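### 3.2 Does a clear desk stay clear?

Most writing on shared rooms assumes that clutter is a matter of habit. People are told to put things away, they do so for a while, and the surface fills up again. The guidance that came out of the Sethi program takes this view almost without argument. It recommends a fixed "home" for each object and a short reset at the end of the day. We have doubts about both parts, and the room discussed in this section is one reason.

The room is a shared workroom with a break corner. It has a tall silver refrigerator, a run of shelving, and a white desk with a drawer at its left end, set in front of a red brick wall. The Ravel group, who looked after the room for us, had adopted the fixed-home rule in November, and by their own report it was a success. Their log gives a reset time of 4 minutes on most days. We have no reason to think the log was filled in carelessly, but it records the time spent and says very little about what was moved, or where to. A reset that pushes everything into the drawer is quick.

What remained on the desk is of more interest to us than what left it. A small vase of pale flowers and a clear plastic water bottle stood there, and neither had a home under the written rule (Figure 1).

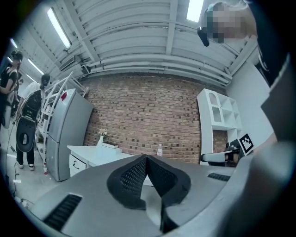

One user of the room objected to our whole line of questioning at this point, saying that flowers are the reason people treat a desk as a desk, and that if the vase went, the mail and the lunch bags would be on it inside a week. The same user thought the bottle was harmless and that we were making too much of it.

We take the first point seriously, though it is hard to test. The claim that a decorated surface resists clutter goes back at least to the Fitside handbook, where it is stated as fact and supported by a single before-and-after comparison. In that comparison the desk was also moved, the lighting was changed, and two people left the team. Any of these might account for the result. Our own room can't settle the matter either, as we never had a period without flowers. It may be that tidy people buy flowers. It may also be that a vase simply takes up the spot where a pile would otherwise start, in which case a brick would do as well.

The second point we accept only in part. A water bottle is small, but it belongs to a class of object that the fixed-home rule handles badly: things that are in use, on and off, all day. The rule asks that such an object be returned to its home after each use. For a stapler this is reasonable. For a drink it is silly, and we know of no workplace where it is followed. The usual answer is to exempt drinks. Once drinks are exempt, so is the cup, then the plate under the cup, and the rule has lost much of its reach.

The desktop has plenty of free surface for anyone who wants to argue that the rule is working. We would caution against reading it that way. White furniture looks emptier than it is, and the objects that do stand on the desk tend to sit at the back, against the wall, where they leave the working area open. This is a matter of placement as much as of number. 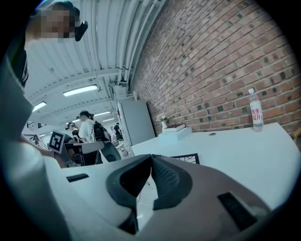
The distinction matters for how tidiness is scored. The Gondent scale, which we used in an earlier round, gives each surface a mark out of 80 based on the share of it left uncovered. Under that scale, a book lying flat on a box costs no more than the box alone, so stacking is rewarded. Users seem to learn this quickly, whether or not anyone tells them. A stack scores well and is also the arrangement in which the lower item is least likely to be used again. We can't say that this has happened to any given item in our room. We do say that the scale would be unable to detect it if it had.

A better measure would ask how long it takes to lay hands on a named item. We tried this in a small way, with 40 retrieval requests spread over the working day. The spread of times was wide, and the slowest requests were for items inside the drawer. With numbers this low we would not lean on the result, and we did not record who had put the items away, which was an oversight. Someone who has just filed a folder will of course find it faster than a colleague will.

We therefore treat the end-of-day reset as unproven. It makes the room look better at the time it is done, and several users said they liked coming in to a clear desk in the morning. That is worth something – perhaps it is worth the 4 minutes. Whether it changes how the room is used at noon is a separate question, which the existing studies mostly avoid by taking their readings after everyone has gone home. Section 3.3 takes up the shelving, where the fixed-home rule has a stronger case.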